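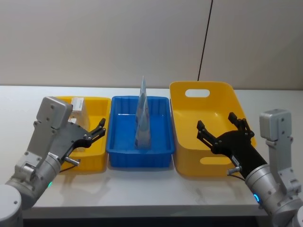 Henrike Ruppert would ban the word "teaching" from the whole subject if she could, on the grounds that it makes people expect the arm to have understood something. Her colleague Ludger Hollmann uses the word freely. They have shared a bench at Skalen's site in Gidville since October, recording two-arm demonstrations by remote control, and the disagreement has not been settled.

The task they are recording now is sorting small packages between trays and a bin. An operator drives both arms through a pair of handheld leaders, and the joint positions, gripper openings and camera streams are logged together at 50 samples a second. A recorded run is called an episode. The current set stands at 2448 episodes, of which 1853 passed review.

I asked Ruppert what happens to the rest.

"They stay on disk with a tag," she said. "A rejected episode is usually fine as motion. The operator started before the logger did, or one stream has a gap. We don't train on them, but I use them to check the review script."

Hollmann does most of the driving. He described the first week of any new task as slow. The operator has no feeling in the fingers of the gripper, so contact has to be judged by eye and by the current draw shown on a side monitor. "You close until the number moves, then you stop," he said. "New operators keep squeezing. With a carton you can get away with it. With a thin sleeve you can't."

Both prefer remote control to guiding the arm by hand for this kind of work. With hand guiding, a person stands next to the arm, holds the wrist and moves it through the path. It gives good control near a surface, Ruppert said, but the person's own arm ends up in the camera view, and one person cannot easily guide two arms at once. They still use it for setting home positions and for tasks with a single insertion.

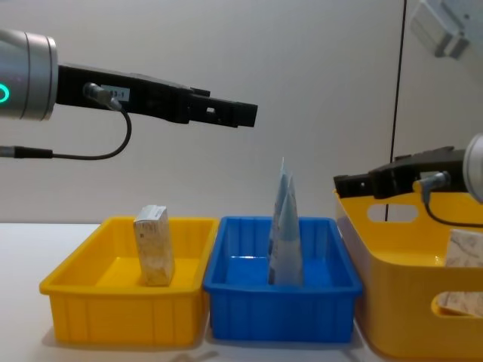 The point on which they agree most is variation. An operator left alone will settle into one path, one approach angle and one order of picking, and the recordings become very similar. Ruppert's instruction sheet therefore fixes very little. It names the item and the destination. The start position of each item is changed between episodes, and the choice of arm is left to the operator.

"I had a set last year where every grasp came in from the same side," Hollmann said. "The playback looked excellent. Then we turned the carton and the policy went to where the carton used to be."

Pauses are another matter. Ruppert trims idle time at the start and end of an episode but leaves hesitations in the middle. Hollmann would cut those too. He thinks a model trained on them learns to hover. She answered that some of the hesitation is the operator waiting for the other arm to clear, and that cutting it removes the only record of the timing between the two. For now, any pause longer than 3 seconds is flagged and one of them looks at it.

The logging runs on Drornine, an in-house tool that Ruppert maintains. It was written for single-arm work and stores each arm as a separate file, so the two have to be aligned afterward by timestamp. She is rewriting that part. The cable routing at the wrists is also due for a change, after a connector worked partly free during a long session and the gripper readings dropped out for several episodes before the fault was noticed.

I asked whether operators improve steadily. Hollmann said they do for the first few hundred episodes and then get faster without getting better. His own review pass rate fell once he stopped thinking about the task. He now works in blocks and hands over to a second operator, Dreßler, whose grasps are slower and more varied.

"Her episodes are longer," Ruppert said. "I'd take more of those."

The next set will use the same sorting task with a new instruction sheet. Hollmann has asked for a line on how far to open the gripper before an approach. Ruppert has not agreed to it yet.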